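Ticket 109 – Subtitles drifting on Skandari, season two
Opened by: Irén Hegedűs
Status: waiting on reply

Hi all, me again. I've been working through season two of Vitetcombe on the Skandari app and the subtitles slide out of time from episode three onward. They start fine, then by the council debate the mayor's lines are showing up while her opponent is still talking. Season one had no trouble at all. I'm watching through an Irno box on the bedroom telly, app updated in April, Canadian English subtitles switched on.

What I've tried so far: signed out and back in, cleared the cache, pulled the plug on the Irno and left it for 60 seconds. No change.

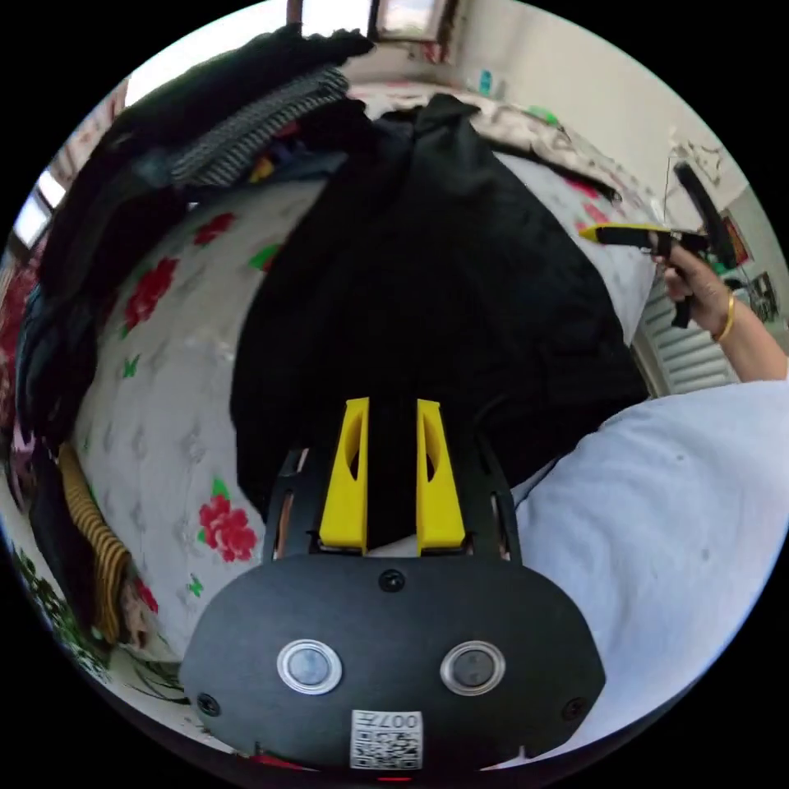
Episode four is the worst of them. I sat through the whole budget speech with the captions lagging and gave up before the credits. I do most of my watching in bed, on the white quilt with the red roses, so getting up to fiddle with cables is a last resort for me! Still, I swapped the HDMI lead and moved it to port 2. Same drift. The audio and the picture stay together the whole time – it's only the text that wanders.

Reply from Gyula Takács, support
Thanks Irén, that's a good clear rundown. Could you try the same episode on a phone or laptop and tell me if it drifts there too? Also, does it happen if you skip the recap?

Update from Irén, 31 May 2024
Okay, some progress! On my laptop episode four is spot on right to the end. Back on the Irno I let the recap play and the captions behaved until the first ad break, then they were late again. If I skip the recap they're late from the opening titles.
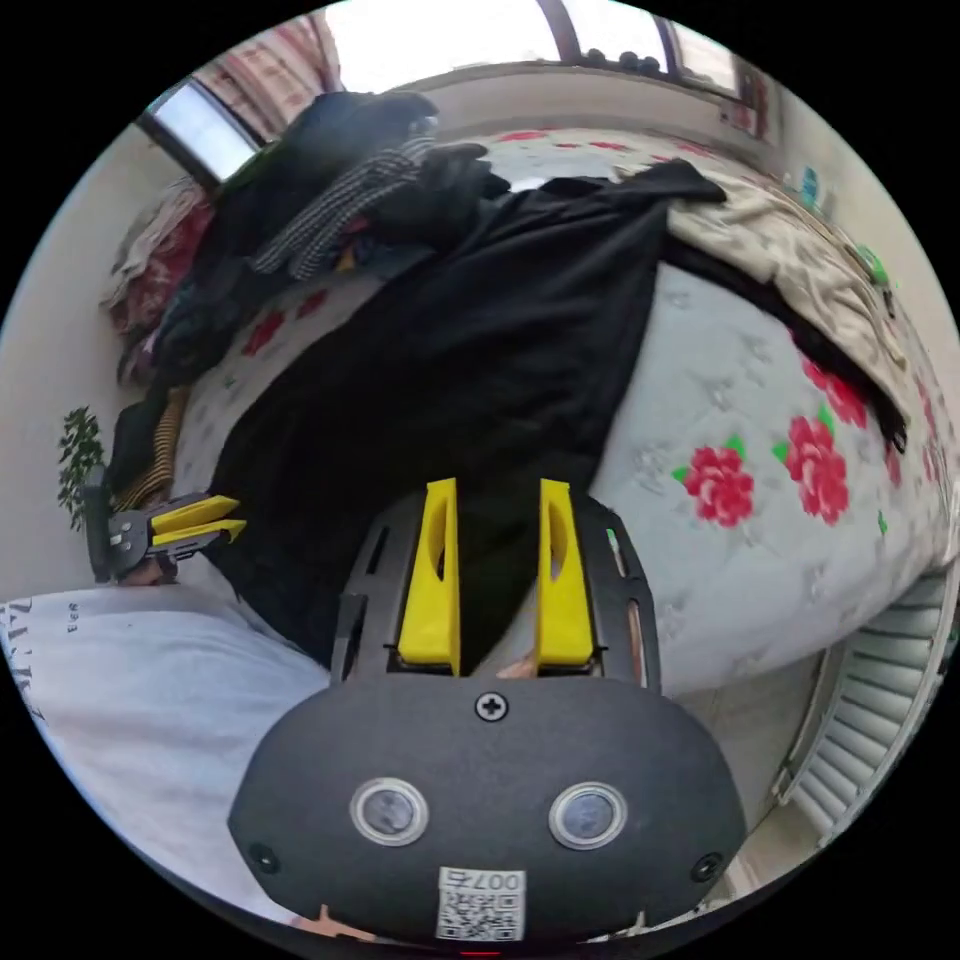
So my guess is the box loses its place whenever something gets skipped or slotted in. Benedek Rácz posted much the same on the forum about the Sembiring documentary, and turning subtitles off and on again after each break fixed it for him. I tried that and it works, but there are four breaks an episode and I'd rather not. The error page in the app menu shows code 112, if that's any use. Happy to send the log, just tell me where it's hiding.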